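Clestadwood, ground floor water check, April

Main valve: OK. It closes completely, but the handle is stiff. Please grease it.
Hot water at kitchen tap: OK.
Water heater pressure: OK, relief valve tested.
Floor drain in laundry: NOT OK. Slow, and smells a little. I have poured water in it, check again in 14 days.
Pipe supports: 2 missing in the storage room.
Under sinks: dry by hand and by paper.

Comment: the labels on the valves must be renewed, I could read only the half of them.

Checked by Tuncay Canpolat

2 comments | 14 shares

Related:
Radport boiler room list
Plomerton stairs and handrails

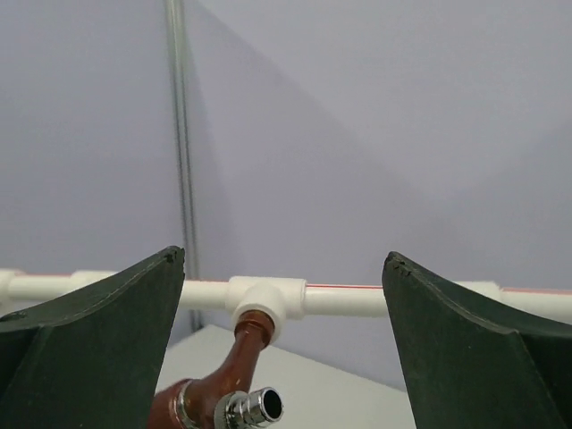

Delphine Tran: For the floor drain, please lift the grate also, last year the smell came from there.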